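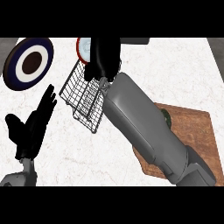

Right hand on the wire rack, left hand still free, somewhere in the middle of my evening.

So this is what I've been doing with my evenings since August! I have been teaching a pair of robot arms to handle kitchen stuff in simulation, by steering them myself, and I am having more fun than I've had with a hobby in years. A few of you asked for a longer write-up after I mentioned it at the end of the sourdough post, so get a drink, it's a long one.

The short version: I put on a headset, pick up two controllers, and the arms in the simulated kitchen follow my hands. Each run from start to finish gets saved as one demonstration. When I have a big enough pile of them, I train a policy on the pile and see if it can do the job without me. The project is called Gridlow (I named it after the rack, which is all grid and sits low on the counter, and yes, I spent too long on that). The task is simple to say. Pick up the wire rack, get the second hand on it, carry it across the counter, set it down flat, don't hit the plates.

Simple to say!

My first 20 or so tries were terrible. The rack is thin and the openings are small, and the fingers either slid right over the wires or pushed through and got stuck. A cutting board is a friendly object. A plate is okay once you learn to come at the rim from the side. A rack is mostly air, and the physics engine has strong opinions about air with wires in it. I had one run where it shot off the counter and out through the wall, and I laughed so hard I had to take the headset off.

What fixed it was slowing down before contact instead of after. I now bring the gripping hand in high, stop for a beat, and close the fingers in one smooth motion. Then I lift a little and wait again to see how the rack hangs. It nearly always tilts. You want to know which way before the other arm comes in, otherwise you end up chasing a corner around the marble with an open hand, which feels exactly like trying to fold a fitted sheet.

The other hand is the part I find really interesting. When I do chores in my own kitchen I never think about what my idle hand is doing. With the arms I have to think about it all the time, and the robot copies whatever I do with it. In my early demonstrations I let the left hand drift, and the first policy I trained picked up the drifting beautifully. It would grab the rack pretty well and then the left arm would wander off toward the nearest plate like it had remembered something. That was my wandering in there! I went back and threw out 600 demonstrations over it, and that hurt, but the next policy kept its left hand near the work and looked far more sure of itself.

A word on numbers, because somebody always asks. I have 3000 demonstrations saved at the moment. Training on the first 2000 gave me a policy that got hold of the rack on most tries but put it down badly, usually with one edge propped up on the cutting board. Adding the rest helped the placing a lot. I don't have a tidy chart for you. I was changing the counter layout at the same time – plates in different spots, the board turned at different angles, vegetables on it or no vegetables – so I can't say how much came from more runs and how much from more variety. My gut says variety. If I started over I would shuffle the counter from the first evening.

For the controllers I'm using a pair of Zano grips I got secondhand. The triggers have a long pull, so I can half close the hand and hold it there, and for a rack that matters more than anything else. I tried the task once with plain hand tracking and no controllers, and the fingers jittered so much that the rack rattled in the grip. Maybe I had bad lighting. I'll try again in a brighter room.

The recording script grew out of a little tool called Naciri that I had lying around from an older project. It starts a new recording when both hands go back to the rest position and throws away anything where the rack ends up on the floor. I added a button for "I messed that up, don't keep it" and I press it a lot. I also changed one thing recently that I should have done on day one: it now keeps the runs where I fumble and then recover. I used to delete them because they looked ugly. But the robot fumbles too, and with only clean runs to learn from it had no idea what to do next. Now when the grip slips it backs off a bit and tries again, and the first time I saw that happen at 11 at night I made a noise that woke up the dog.

Practical notes, if you want to try something like this yourself. Keep your sessions short – after 40 minutes my hands get lazy and the demonstrations get lazy with them. Pick one way of doing the task and stick with it for a while. Watch your own recordings played back, even though it's a bit like hearing your voice on an answering machine. And raise your chair, my shoulders were a mess until I did.

Next up is plates, both of them, stacked. After that I would love to try the whole thing on real arms. The makerspace over in Tustgate has a pair, and I've put my name on the sign-up sheet for a slot. I'm expecting the real rack to behave nothing like mine. I'll post how it goes, and if I can clean up the recording script enough to share I'll put that up too.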